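Chapter 4
Weighing Things, and Knowing Where You Put Them

In this chapter
4.1 What a kitchen scale measures
4.2 Zero, and how to lose it
4.3 Giving a table an address
4.4 Recording a reading so that someone else believes it
4.5 When the numbers disagree

Before you begin, you should be able to read a decimal, draw up a simple table with headings, and admit in writing that you spilled something. The last of these was covered in Chapter 2.

Every measurement course has a week in which the students discover that they don't know how to use a scale. They arrive knowing perfectly well. They have made pancakes. They have stood on the bathroom kind and argued with it. Then they are asked to weigh the same apple on two mornings, and they get two apples.

Shazia Tarar, who taught the course this book grew out of, kept a drawer of first-week lab sheets for her own entertainment. One of them gives the weight of an orange to two decimal places and leaves out the unit. Another has a column headed "weight" and a column headed "weight (real)." Her favorite reads, in full, "Pear: fine."

We are going to do better than "fine," and we are going to do it with equipment that costs very little. You need a table, brown paper to cover it, a roll of blue tape, a small digital kitchen scale, and a few things to weigh. Fruit is traditional. Play fruit is cheaper over a semester and attracts fewer flies.
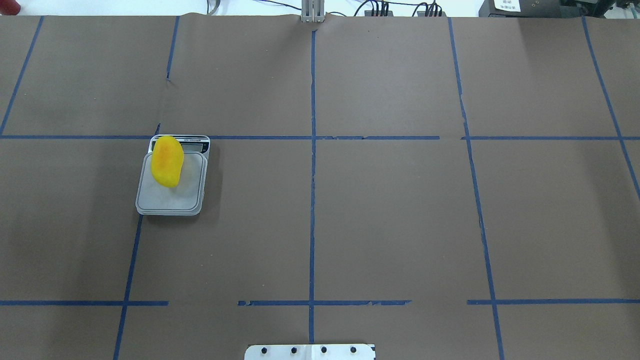 Figure 4.1. A digital kitchen scale on a papered and taped table, with a yellow mango shape on the platform.

Consider what the scale is being asked to do. Inside most small kitchen scales is a piece of metal that bends a very little when something presses on it. The bending changes an electrical signal, and the electronics turn that signal into a number on the display. The scale has no opinion about fruit. It reports how hard it is being pushed, and it prints the answer in grams on the polite assumption that you are standing on Earth and have put the thing down properly.

"Properly" takes up most of Section 4.1. A long object laid across a small platform may overhang it, and overhanging is allowed so long as the object touches nothing except the platform. If one end is resting on the scale's own housing, or on the table, part of the load is being carried by something that isn't weighing it. The number will be steady, easy to read and wrong. Students trust a steady number more than they should. So do their instructors, on Fridays as on any other day when the lab closes at four.

Then there is the matter of zero. A scale that is switched on with an empty platform will usually call that zero. A scale that is switched on with a bowl on it will usually call the bowl zero, with equal confidence. Take the bowl away and you will be told that your platform weighs less than nothing. This is the tare function doing its job, and Section 4.2 is a slow walk through all the ways of doing it by accident.

The paper and tape need a word of their own. A bare table is a place where objects wander. You weigh item one, set it down, weigh item two, set that down, take a phone call, and come back to a small crowd. Which have been weighed? Everyone has a system, and every system is "I'll remember."

A grid replaces remembering with an address. Call the columns by letters and the rows by numbers, and an object waiting in B2 stays the object in B2 until somebody writes down that it moved. The lines don't have to be pretty. They have to be the same lines this afternoon that they were this morning. 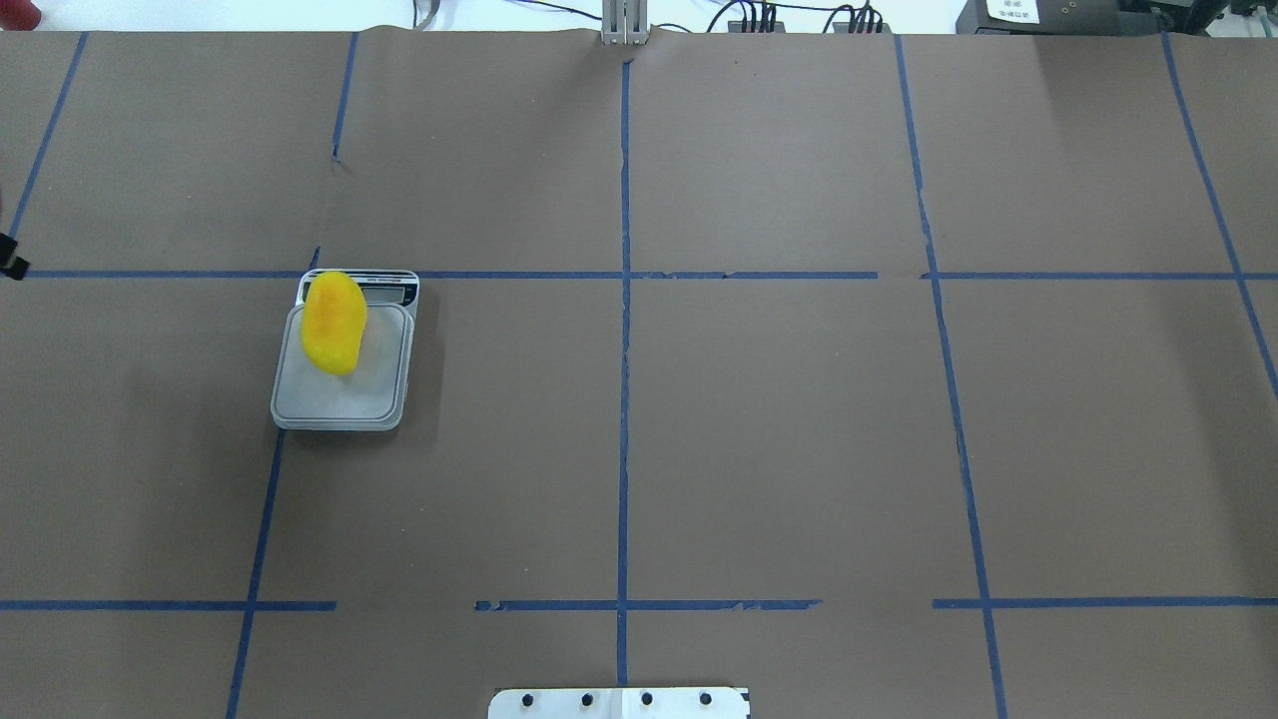 Masaru Hirano, who ran the afternoon sections, once spent an entire period getting his grid square. He used a steel ruler, a chalk line and a good deal of language. The result was handsome, and his section weighed two objects. The morning section, working on a grid that leaned like a tired fence, weighed 16. Their records were perfectly usable. A cell only has to be big enough for its object and clearly separate from its neighbor, and a line with a gap in it is still a line to anyone who isn't looking for an excuse.

There is one place where neatness does pay, and that is under the scale. The scale must sit flat. A wrinkle of paper or a doubled strip of tape beneath one foot can tip the platform and shift the reading, and the trouble is that it may shift it by the same amount all day, so that your results agree beautifully with one another and with nothing else. We call this a systematic error. Fouzia Cheema, who graded for us one January, called it "the confident kind."

The grid will also let you ask a question that sounds silly and isn't: does it matter where on the table the scale stands? Tables sag. Floors slope, particularly in buildings put up by the lowest bidder. Moving the scale from cell to cell and weighing the same object in each is the main exercise in Section 4.3, and it is dull in the way that useful things often are.

A word on surfaces. Brown paper is suggested because it is cheap and takes pencil, so you can write the cell names straight on it. Plain gray works as well. What you want is something that lets you see the object and the tape at a glance, without a pattern to argue with. One group used a holiday tablecloth and lost a plum in the holly. 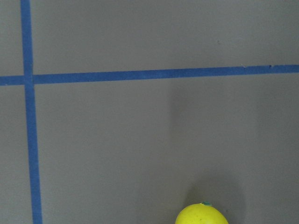 You will also need a rule for objects that sit near a line. Ours is that an object belongs to the cell that holds most of it, and that if two people disagree, the object gets moved to the middle and nobody makes a speech. Write your rule at the top of the record sheet before the first weighing. Rules written afterward have a way of matching the results.

The record sheet itself is Section 4.4. For each weighing you will note the object, the cell it came from, the reading, the unit, the cell it went back to, and your initials. Students feel that initials are excessive. They feel this until week three, when a lemon comes in at 40 grams on one line and 14 on the next, and the whole group would like very much to know who was holding the pencil. (Noreen Mirani was. She had weighed it once with the tare pressed and once without, and she now teaches the section on tare.)

By the end of the chapter you should be able to set up a table in 10 minutes, weigh a set of objects three times over, and say how far your readings spread. You should also be able to hand your sheet to a stranger and leave the room. If the stranger can repeat your work without coming to find you, the sheet is good. If you hear footsteps in the hall, see Section 4.4 again.

Words to watch for in this chapter: load, platform, tare, drift, resolution, cell, spread, systematic error.

Warm-up
Do this before reading Section 4.1. Work in pairs.

Pick one object small enough to fit on your scale. Each partner writes down a guess at its weight and hides the guess. Weigh the object, take it off, wait for the display to settle, and weigh it again. Do this five times, turning the object a little each time. Record every reading, including the one you don't like.

Now compare the five readings with each other before you compare them with your guesses. If all five match, try placing the object near a corner of the platform. If they still match, you own a better scale than we do, and Abdelghani Slaoui would like to borrow it for Chapter 5.

4.1 What a kitchen scale measures

Start with the empty platform. Switch the scale on, keep your hands in your lap, and watch the display for a full minute. Write down what it says at the beginning and what it says at the end.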